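Casadetti Yarn Circle
Minutes of the February meeting

Back room at Numel, 7 p.m. start, 7:20 by the time the chairs had been argued into a circle. Tsutomu Amano in the chair. Minutes by the secretary, who was also turning a heel and apologizes for any gaps.

1. Minutes of the last meeting
Approved with one correction. The January minutes recorded that the group "unanimously enjoyed" the brioche stitch workshop. Three members asked that "unanimously" be struck. One asked that "enjoyed" be struck as well. The chair allowed the first.

2. The charity afghan
The squares are coming in. The pattern sheet calls for a finished square of 9 inches, and it says so in large type. Squares received to date run from a generous coaster to something a toddler could nap on. Tsutomu proposed a border in single crochet to even up the small ones. On the subject of the large ones he said only that he would be praying.

Agreed: members will block their squares before handing them in, and will measure them with a tape measure, not against a hand. The deadline stays at the end of next month. A request to extend it was made by the same people who requested it last time, and was handled the same way.

Joining method: whipstitch or mattress stitch. The discussion lasted 25 minutes and the secretary declines to reproduce it. Mattress stitch carried by 2 votes.

3. Yarn order
The Ikeda worsted is back in stock in every color except the one we picked. The choice was between waiting for more oatmeal and switching to the gray. Somebody pointed out that we picked oatmeal last fall after ruling out the gray as "the color of a filing cabinet." The gray has since grown on people. Order approved for 900 yards in gray, with the 4 leftover skeins of oatmeal going into the border.

Members are reminded that the group order is for the group. A personal order tacked onto the bottom in small handwriting will still be noticed when the box arrives.
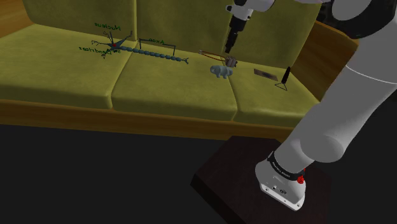 Neuron model on the sofa, computer rendering.

4. Summer fair table
Ovham has offered us the same table as last year, next to the kettle corn. The sales were good and the tote bags smelled like caramel until Thanksgiving. Accepted.

Discussion of what to make. Dishcloths sell. Hats do not sell in July, a fact the group rediscovers every August. A motion to cap hats at one per member passed, with a grumble from the hat end of the circle. Baby booties are welcome provided they come in pairs – last year's basket held several that had given up on finding a partner.

Prices: the chair again asked members not to price by how annoying the thing was to make. The lace shawl will be marked down to a figure a human being might pay. Its maker asked that her objection be recorded, and it is.

5. Learn-to-crochet night
Eleven people have signed up, which is more than we have size H hooks for. Please bring any spares, and please bring light-colored yarn for the beginners. Black eyelash yarn was donated for the last one and we lost two promising people before the first turning chain.

Tsutomu will teach the foundation chain and single crochet. He asks that helpers let the learners finish their own rows, and that left-handed members make themselves known early in the evening.

6. Other business
The lost property bag contains five stitch markers, half a sleeve, and a pair of reading glasses on a beaded cord. Claims are invited for the glasses. The half sleeve has been in there since before the current chair and is now considered a founding member.

A complaint was received about counting out loud. Members who count out loud said they had lost their place while hearing it.

Next meeting same room, same time. Bring your squares, blocked. Meeting closed at 9 p.m., or whenever each person got to the end of the row.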